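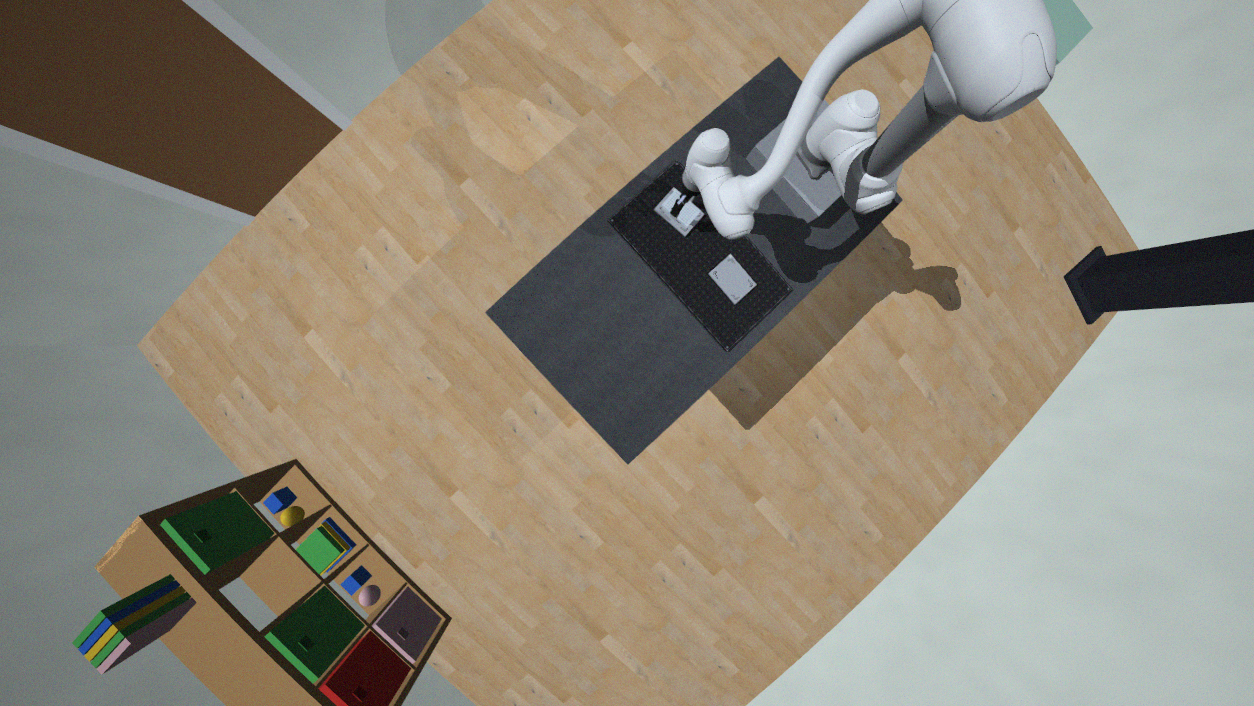

Search this site Go

Sourdough and slow bread, evening course
Handout 3: Looking after your starter

Last updated: February 14, 2024

Right, so by now most of you have a jar of something grey and bubbly on the kitchen worktop, and a fair few of you have been asking me whether it's dead. It almost certainly isn't! Starters are very hard to kill. I once left mine at the back of the fridge from June until after Christmas, and it came back with a bit of patience and a warm cupboard.

What's in the jar

Flour, water, wild yeast and bacteria. The yeast makes most of the gas, and the bacteria make the acids that give you the sour taste. They get along because the main bacteria in a lot of starters don't mind leaving some of the sugars for the yeast, and the yeast doesn't mind the acid, though plenty of other bugs do. That's why a healthy jar smells of yoghurt or green apples and a brand new one can smell like old socks for a few days. Keep going through the socks stage, please. I lose people there every time I teach this.

Feeding

For this course we all feed the same way, so that when something goes wrong we can compare. Keep a spoonful of starter, add equal weights of flour and water, stir, put the lid on loosely. By weight, not by cups! A cup of flour can be nearly anything depending on how hard you've packed it. If you haven't got scales yet, the cheap ones are fine.

I use half strong white and half wholemeal. Rye is lovely too and makes everything go faster, but it sets like cement, so soak the spoon straight away. The stoneground wholemeal from Esberg that I handed round in the first session is the one I use at home, and Georgiou on the market sells it loose if you don't fancy buying a whole sack.

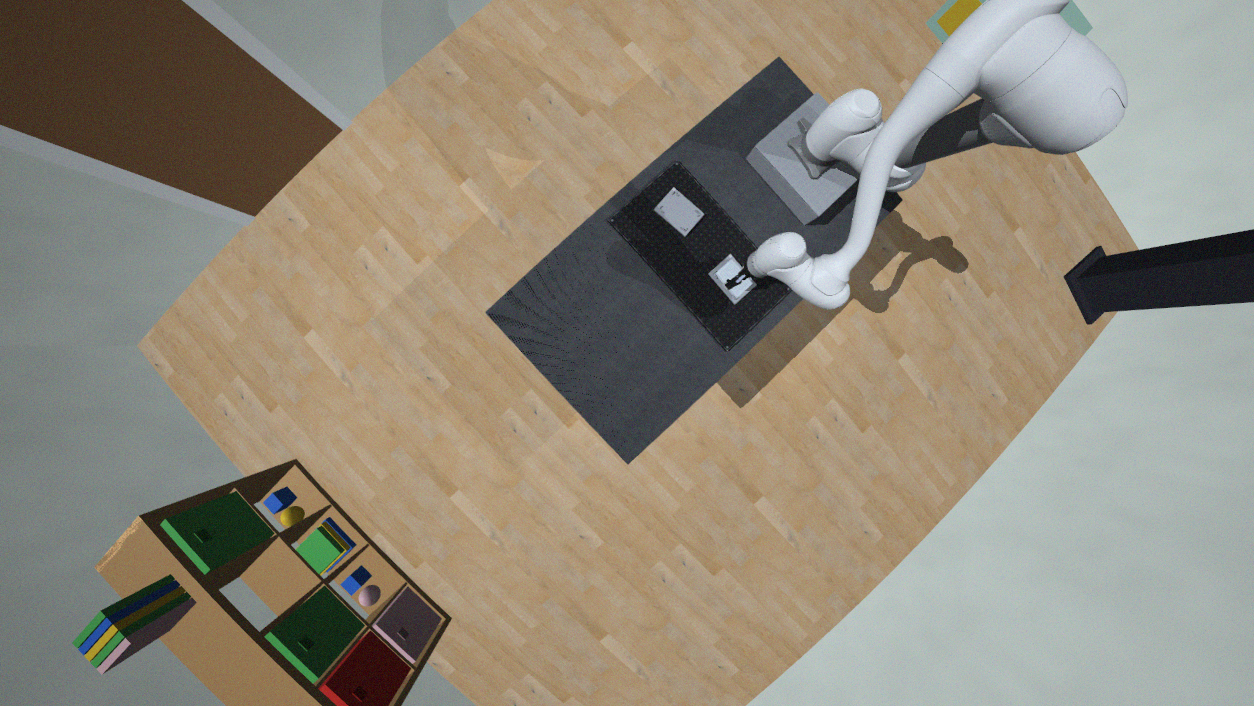

Timing is where people come unstuck, and I think it's the recipes that are to blame. They'll say "feed and wait 6 hours" as if every kitchen in the country were the same temperature. Mine is freezing in winter. A starter that doubles before lunch in a warm room might want the whole day in mine, and that's perfectly all right. Put a rubber band round the jar at the level of the starter just after feeding, then watch where it climbs to. When it has doubled and the top is slightly domed, it's ready to bake with. Once the dome sinks in the middle it's past its best, but you can still use it (your loaf will be a touch more sour and might spread a bit).

The float test, where you drop a blob in water to see if it floats, is fun to do but don't trust it too much. Rye starters often sink when they're raring to go. I'd go by the rubber band.

Things I get asked

Grey or brown liquid on top: it's hungry. Pour it off or stir it in, then feed.

Smells of nail varnish remover: also hungry, usually very. Give it two feeds close together and a bigger helping of flour.

Pink or orange streaks, or anything furry: bin it, scrub the jar, and I'll give you some of mine. Please don't try to scoop round the bad bit.

Bubbles but no rise: most often too much water. Make it stiffer next time, like thick porridge.

Tap water: fine in most places. If yours smells strongly of chlorine, stand a jug of it out overnight and see if it helps.

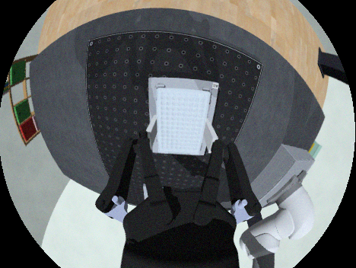

Going into the fridge is the next step, once your starter has been doubling reliably for a week or so. Feed it, give it an hour on the side, then in it goes. Once a week is plenty for feeding after that. Take it out the day before you want to bake and feed it twice, because a starter straight from the cold is sluggish and you'll end up with a brick.

What to do with the bit you take out: pancakes, crumpets, crackers. The crackers are dead easy. Mix the leftovers with a spoonful of olive oil, some salt and whatever seeds you've got, spread it as thin as you can on baking paper and bake until crisp. Only use discard from a settled starter though, and chuck what comes out in the first week.

For next time

Bring your starter in a jar with a label on it, fed that morning. Also a tea towel you don't mind getting floury, and a bowl bigger than you think you need. We'll be mixing the first dough, so have a read of the pages on folding in Handout 4 if you get a minute, and bring an apron!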